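The Hanger Is a Fair Test

Those of us who evaluate end effectors for a living have grown used to a certain kind of evidence. A vendor supplies a payload figure, a repeatability figure and a film of a block being lifted from one tray and placed in another. Purchasing departments then compare these figures as though they described the same thing. They seldom do, and the practice has cost our field a good deal of money and time.

The argument of this essay is a modest one. Any institution that intends to buy a gripper or a multi-fingered hand for work in homes, laundries or shops should first see it handle a garment on a hanger, at a rail, in a furnished room. The Romar trials, which my colleagues and I ran through September, persuaded me that this single task reveals more than a week at a bench.

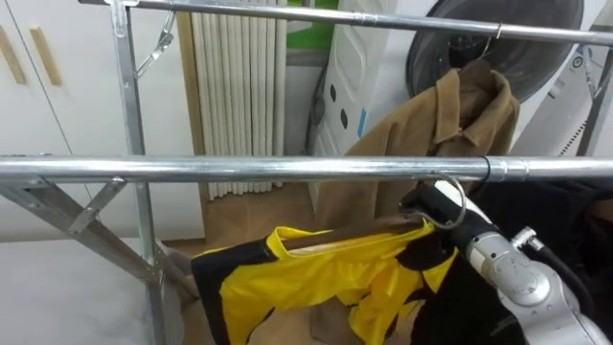 Consider what the task demands. A hanger hook is thin wire, and it must be held firmly enough that it does not twist under the weight of the cloth. The cloth itself moves for a time after the arm has stopped. The rail is shiny, and shiny tubes are hard on depth cameras. Other clothes hang nearby, and the arm must work among them. Each of these conditions is ordinary in a household, and most are missing from the standard bench tests that buyers are shown.

We compared 2 end effectors on the same arm, one from Genex and one from Pacheco, with the Pidota controller running in both cases. Over the month we logged 1749 attempts. I will not publish a ranking, as the units were early samples and the makers have revised them. What deserves attention is the pattern of failure. Of the attempts we marked for review, 103 were cases in which the fingers had closed correctly and the hook had turned between them before it reached the rail. Neither data sheet contained a figure that would have warned us of this.
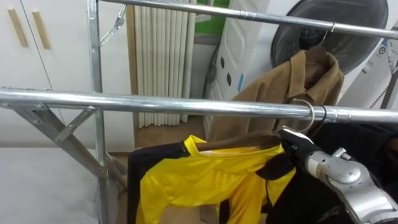
Black robotic hand gripping a hanger at the front rail of a clothes rack.

Ainhoa Prieto, who reviewed our method, raised a fair objection. A cluttered room is difficult to reproduce, and a result that cannot be reproduced is of limited use to a buyer in another city. I accept the point in part. Light changes during the day, and garments differ in weight and slip. Our answer was to fix what could be fixed — the rack, the hangers, the starting pose of the arm — and to report the rest openly. A test with stated variation is still worth more to a buyer than a precise test of the wrong thing.

There is also the matter of camera placement. A view from the head loses the fingertips whenever a sleeve or collar comes between them and the lens. Wrist cameras help, at the price of another cable to route along the arm. Buyers should ask for results under both arrangements, and should ask who chose the one shown in the film.

I would therefore urge purchasing bodies to require a hanger trial of at least 8 hours before any contract is signed, with the full log delivered to the buyer, failed attempts included. Vendors will say that this is a burden. It is a smaller burden than returning a shipment of hands that cannot keep hold of a coat.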